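# Product Evaluation Report: the Hekex Paired Hand Gripper Kit

Group project, second-year Robotics and Automation
Evie Staniforth, Nevzat Dönmez, Anum Durrani
Supervisor: Endang Sumampouw

## 1. What we were asked to do

The brief was to pick a kit that a teaching lab might buy, use it for something it wasn't obviously built for, and say whether the lab should spend its money. We chose the Hekex paired gripper kit. The Brovonetti arm was already taken by a group who got to the sign-up sheet first, and who have mentioned this several times.

The Hekex kit is two hand-held grippers, a carry case, a charging lead and a manual of 37 pages, eight of which are safety warnings about things we would not have thought of doing. You hold one gripper in each hand and do a job with them. The recording software saves what the fingers did, and the idea is that an arm can later be trained on it.

## 2. Choice of task

Nevzat wanted to stack blocks. Anum pointed out that every group stacks blocks. We settled on sorting cutlery, which has thin things, round things, slippery things and a clear finish: each piece goes where it belongs. Chopsticks were added late on, when the spoons were going suspiciously well.

The grip is parallel, with ridged pads on the inside of each finger. Our expectation, written down in advance so that we could be embarrassed by it afterwards, was that chopsticks would be easy and spoons hard.

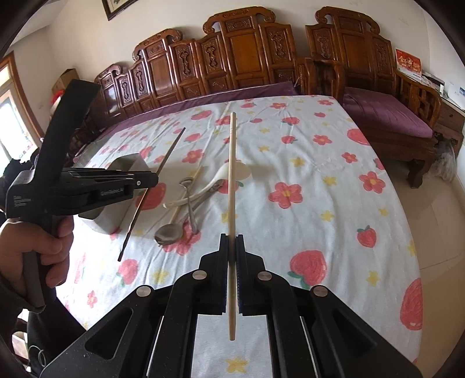

**Does the kit need an arm before it is any use?**

The kit works by itself for collecting recordings, and you only need an arm when you want to play something back. Our lab would be able to run a full term of practicals without owning one.

## 3. Results

We logged 1,846 attempts at picking up a single item, of which 1,381 were good by our rule (lifted, held and put down in the right place). That is a shade under 75 per cent. The rule was agreed after an argument over whether a fork that lands in the right place by falling there should count. It doesn't.

Chopsticks were indeed easier to hold, but much harder to pick up. Lying flat, they roll away from the first finger and towards the second, then under it. The best method was Evie's: come straight down, close slowly, and don't talk to anyone. Metal spoons were best taken by the handle. The ceramic spoon was better behaved than any of us.

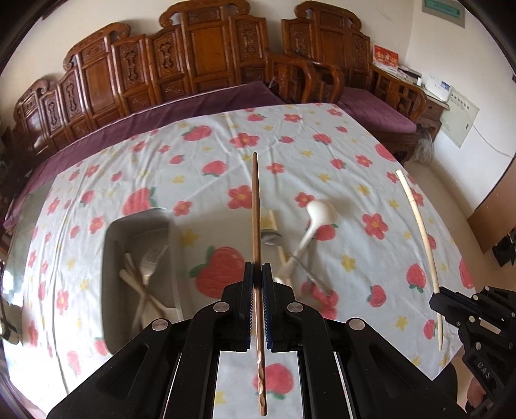 Two-handed work took longer to learn than the manual suggests. It claims that a new user will be "comfortable within minutes", and perhaps somewhere there is such a user. For us the trouble was passing an item from one gripper to the other, where you have to let go with one hand at the moment you trust the other. Anum got the knack first. Nevzat describes his own progress as steady.

## 4. Comfort and build

The handles are fine for short sessions. After a long one, the base of the thumb starts to complain — more so in the left hand for all three of us, although we are all right-handed, so this may say more about us than about Hekex.

Nothing broke. One pad came loose at a corner and was pressed back, and has stayed there. The carry case has a foam cut-out which fits the grippers in one direction only, and it is never the direction you try.

## 5. Software and support

The software is the weak part. It names every recording by time alone, so two sessions started in the same minute overwrite each other. We lost one batch this way before we noticed, and those attempts are not in the figures above. We wrote to support in June and had a helpful reply from Retno Ismail, who confirmed the fault and sent a script that adds a session number. The script works. It ought to be in the box.

## 6. Recommendation

Buy one kit, not the four-kit bundle. The grippers are good and a first-year could use them safely, all eight pages of warnings included. Hold off on the rest until the file naming is fixed, and budget for spare pads.

If the lab goes ahead, we suggest that next year's group repeats the chopstick task with the same rule for a good attempt, so that there is something to compare. Our log sheets are in the Zumuvcombe folder on the shared drive, and the session-number script is in there too.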